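Home | News | Interiors | Materials | Trade | Contact

Bokholm extends Surine table range with straight-grain top

May 15, 2021
Reading time: 3 min
Shares 90 | Comments 2

Bokholm has added a pale, straight-grain top to its Surine series of dining and work tables. The new version goes on sale in August and will be sold alongside the existing dark and mid-brown tops. The price for the standard size is 569 euros, legs included.

The change is mainly one of surface. The underframe, the leg fixings and the outer dimensions are carried over from the earlier tables, and tops can be exchanged between old and new frames without drilling. Owners of a Surine table bought before this year will be able to order the top alone through the spare parts list. Bokholm has not yet given a price for that.

On the earlier tops the figure was mixed, with arches and knots spread over the length of the table. The light version uses straight lines only, running along one direction, with cream streaks between slightly darker tan bands. Vasilică Sandu, who is in charge of surfaces at Bokholm, said the pattern was chosen after complaints that the old tops looked busy once a table had been laid.

"A dining table is mostly looked at with things on it," Sandu said. "Plates, a cloth, a laptop. On the brown top you had a knot next to a plate and the eye went to the knot. We wanted lines that stay in the background."

Coloured tableware was used in the colour checks, including plates from Prodholm's pastel line. Lavender gave the most trouble in the early rounds. Against a yellowish top it turned grey under warm lamps, and the finish was moved a step towards beige as a result. The final shade is described in the data sheet as honey beige.
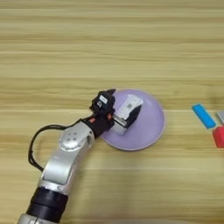

Lavender plate on a pale table surface with straight grain.

The tone is not fully even across a top, and Bokholm does not treat this as a fault. Some areas have clearer stripes and others are paler, and the difference is more noticeable in strong light. Buyers who plan to place two tables end to end are advised to order them together, so that the tops can be picked from the same batch. Tables ordered separately may not match.

The finish is a matt lacquer in three coats. It is the same product used on the Vlad sideboard, which has been on sale for 2 years, and the care advice is also the same: a damp cloth, mild soap where needed, then a dry cloth along the grain. Scouring powder and melamine sponges leave shiny patches and should not be used. Hot pans need a mat. The data sheet gives a limit of 90 degrees for short contact, which covers most filled cups and warmed plates but not a dish straight from the oven.

Unglazed foot rings are a separate matter. Many stoneware plates have a rough ring underneath, and when they are pushed across a lacquered top they can leave fine grey marks. Most of these come off with soap. The marks show less on the light surface than on the dark one, according to Sandu, but the lacquer itself is no harder. Felt or cork under heavy serving dishes is still recommended.

Edges have been changed in one respect. The upper edge is now rounded to a radius of 3 mm, where the earlier tables had a sharper profile that tended to chip at the corners. The lower edge is unchanged — the frame brackets sit close to it and leave little room for a larger curve.

Delivery is in two cartons, with the top packed flat and the legs and brackets in the smaller box. Bokholm recommends unpacking the top in the room where it will be used and leaving it overnight before the brackets are tightened. It should be carried upright by two people. The screws supplied are the same as before and must not be replaced with longer ones, as the pilot holes do not go deeper than the original length.

The dark top remains in the range. The mid-brown top will be made until present stock of the surface material has been used up, after which it will be offered only as a spare part. A round Surine table in the light finish is being considered, with no date set.

Filed under: Tables, Surfaces
Shares 90 | Comments 2 | Back to News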